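Besar Staff Newsletter
Tesville site
Nov 19, 2021

FROM THE LINEN FLOOR: WHAT CHANGES, WHAT DOESN'T, AND WHO GETS THE GOOD CHAIR

By now most of you have heard some version of the folding story. The version going around the loading dock has us replaced by spring. The version in the break room has the whole program canceled, the money spent on a new ice machine and the ice machine already broken. Both are more exciting than what follows, so anyone who prefers them should stop reading.

For the people on Perrin Street who don't come over to our side much: Besar launders and finishes linen for guest houses, clinics and a few places that fall somewhere between the two. Washing has been mostly automatic for as long as anyone has worked here. Flat sheets go through the big ironer and come out the far end looking better than any of us do. What has never been automatic is everything that isn't flat and isn't square, which means towels, shirts, gowns, pillow covers and the fitted sheet, an item designed by someone with a grudge.

In July the company signed up with Soveo to work on exactly that pile. Their approach is to have people do the job with a pair of hand-held grippers, over and over, and to use the recordings to teach an arm how cloth behaves. So for part of each shift, 5 of us stop folding with our hands and fold with what amounts to two very expensive clothespins. The work is done at bed height and on real bedding, on the grounds that cloth on a soft surface acts differently from cloth on a steel table. Anyone who has ever tried to fold laundry on a mattress could have told them so for free.

The first week was humbling. Some of us have been folding for the better part of two decades and can do a bath towel while holding a conversation and disliking the radio. With grippers on, the same towel became a negotiation. You can't feel the hem. You can't flick a corner straight. You pinch, you lift, you discover that you've pinched both layers, and you put it down and begin again with your dignity a little lower than before. The new hires were better at it than the old hands, and were gracious about this for nearly an entire morning.

It does get easier. The trick most of us settled on is to come at the cloth from both sides with the fingers level, find the edge before lifting anything, and go slower than feels natural. Rushing gives you a ball. There is a place for a ball of cloth in this building and it's called the rewash bin.

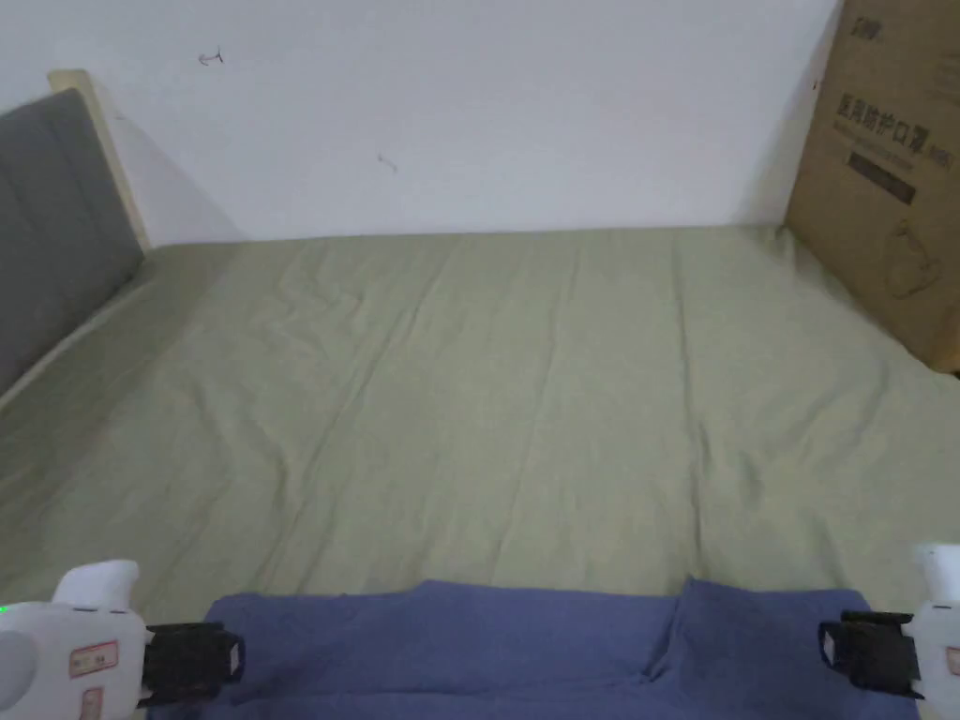 Will the folding crew lose hours when the arm arrives?

Nobody on the current folding crew loses hours through the end of the Soveo agreement, and that is in writing, on the board next to the time clock. After that, the plan is for the arm to take towels first and for the crew to shift toward inspection, mending and the mixed carts. A plan is a plan, and we'll all be reading the next one carefully, but this one has signatures on it.

The part of that answer people keep asking about is inspection, so a few more words on it. At present, whoever folds a piece also checks it. Your hands find the thin spot or the pulled thread before your eyes do. If an arm does the folding, the checking has to happen somewhere else, and the first draft of the new layout had it happening nowhere. This was pointed out at the floor meeting, at some volume. The second draft has an inspection station ahead of the folding line, with a proper lamp and a chair that goes up and down. There is already a dispute about the chair.

Pay for gripper time was the other long conversation. It started out counted as training, which sounded fine until somebody read the training rate. It is now paid at the finishing rate, plus the small skill bump that the ironer operators get, and it was corrected back to the first shift in July. If your stub doesn't show it, take the stub to the office. Bring a snack, as the line moves the way lines there generally do.

On quotas: a regular shift at a folding table is set at 235 pieces. Time spent with the grippers comes off that number in proportion. We mention it because for a while it didn't come off, and there were people trying to fold with clothespins for half a shift and then make up the full count with their bare hands before going home. Those people are tired and would like it known. The sheet taped to each table has the adjusted figures, and if your supervisor is using an older sheet, you have our blessing to be annoying about it.

Wrists. The grippers aren't heavy when you pick them up. They are heavy an hour later. After several complaints and one bag of frozen peas, the rule is 3 sessions in a shift at most, with a real break between them, away from the tables. Swap out sooner if your thumb starts to go numb. Two of the larger-handed among us found the grip too tight, and a different size has been ordered. It has been on its way for a while now, in the sense that all things are.

Recordings. The grippers record how they move and what is in front of them. Soveo gets the footage for teaching the arm. Besar management doesn't get it for scoring anyone's speed, and that line was added to the agreement after the crew asked for it, then asked for it again with the word "never" in it. If you hear someone quoting your fold times at you from a gripper session, write down what was said and bring it to your floor rep. Also, please remember that a recording is a recording. Whatever you have to say about fitted sheets, consider the audience.

As for what the work feels like, opinion on the floor is divided. Some of the crew enjoy it. It's a change, the pace is slower, and there is a certain satisfaction in being asked to demonstrate something that nobody in an office ever considered a skill until they tried to get a machine to do it. Others find it strange to teach a job to the thing that may end up doing it, and no skill bump quite covers that. Several people hold both views, depending on how close it is to lunch.

We did get to watch an early version of the arm when the crew reps visited the Soveo workshop. It folded a hand towel. It took long enough that the conversation moved on to parking and came back. The fold was good, though — square corners, no twist — and the room went a bit quiet. Then it was given a pillow cover and spent a while moving it from left to right and back again, and everyone cheered up.

The next stretch of sessions covers shirts and gowns, with towels continuing for anyone who hasn't finished the set. The sign-up sheet is by the lockers. There are 2 open spots on the late shift and none on the early one, so don't ask. New people get a walk-through before their first session, run by someone from the crew who will show you the pinch, the lift and the spot on the counter where the good tape is kept.

Fitted sheets are on the schedule too, at the very end, under the heading "if time permits." The heading has been there from the beginning.

Questions for the next issue can go in the box outside the finishing room. Please put questions in it. Last month's contents were a glove, a coupon and a drawing of the ice machine.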